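Corkidton Graduate Program in Digital Storytelling

The Corkidton Graduate Program in Digital Storytelling is a two-year master's degree program in media production, audience research and interactive design. It is housed in Briscombe Hall, a former telephone exchange on the north side of the Corkidton campus. The program admits one class each year and leads to the degree of Master of Arts in Digital Storytelling.

History

The program grew out of a set of evening courses in radio and web publishing that the School of Communication offered to working journalists. Enrollment in these courses was uneven, and several were canceled for lack of students before the school agreed to combine them into a single certificate. The certificate was open to anyone with a bachelor's degree and could be completed in three terms.

Ghazala Sandhu, a former documentary editor, was hired to direct the certificate and later wrote the proposal that turned it into a full degree. Her proposal was returned twice by the graduate faculty, which questioned whether the courses overlapped with those already taught in journalism and in computer science. The version that was approved dropped a planned course in advertising and added a required thesis project.

The first class had 11 students. Most had worked in newspapers or local television, and all but two attended part time. Full-time study became the more common choice after the school began to offer graduate assistantships.

Curriculum

Students complete 12 courses over four terms. The first year is the same for everyone and covers audio and video production, writing for screens, media law, and research methods. In the second year students choose electives, which may be taken in other departments with the approval of an adviser. Popular electives have included data reporting, museum studies and game writing.

The research methods course was designed by Marietjie Kekana and is known for its long fieldwork assignment, in which students follow one household's use of news for a full term. Kekana has described the assignment as a way of teaching patience to people who are used to daily deadlines.
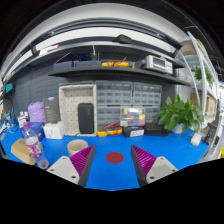 Thesis project

Each student completes a thesis project in the final year. The project may be a finished media work, such as a podcast series or an interactive exhibit, or a research paper. Students who choose a media work must also submit a written statement of 3,000 to 4,000 words that explains its sources, its intended audience and the choices made during production.

Projects are reviewed by two faculty members and one reader from outside the university. They are shown to the public each May in the ground-floor gallery of Briscombe Hall. Among the better known projects is an oral history of river ferry crews by Định Diệp, which was later broadcast in shortened form on regional public radio. Another, by Nhàn Quách, collected family recipes and the letters that had carried them between relatives, and is kept in the university library as both a website and a printed book.

Cunska Fellowship

The Cunska Fellowship is awarded each year to one entering student and covers tuition for both years. It was established through a gift from the Cunska family, who had owned several weekly newspapers in the area. Fellows are expected to spend the summer between their first and second years working with a community newspaper or radio station. The gift originally limited the award to residents of the state – a condition that was removed at the family's request.

Facilities

Briscombe Hall contains two sound studios, an editing suite, a small screening room and shared offices for graduate assistants. The larger studio occupies the old switch room and keeps its original tiled floor, which had to be covered with carpet to control echo. Equipment may be borrowed from a desk on the second floor during the academic year. The building is closed to students in July for maintenance.

Administration and faculty

The program is led by a director appointed for a term of four years. Sandhu served two terms and was followed by Gülizar Çınar, whose own research concerns subtitling and the translation of online video. Under Çınar the program moved its application deadline from March to January and stopped requiring standardized test scores. The size of the entering class was also raised to 16.

See also

Briscombe Hall
Corkidton School of Communication
Cunska Fellowship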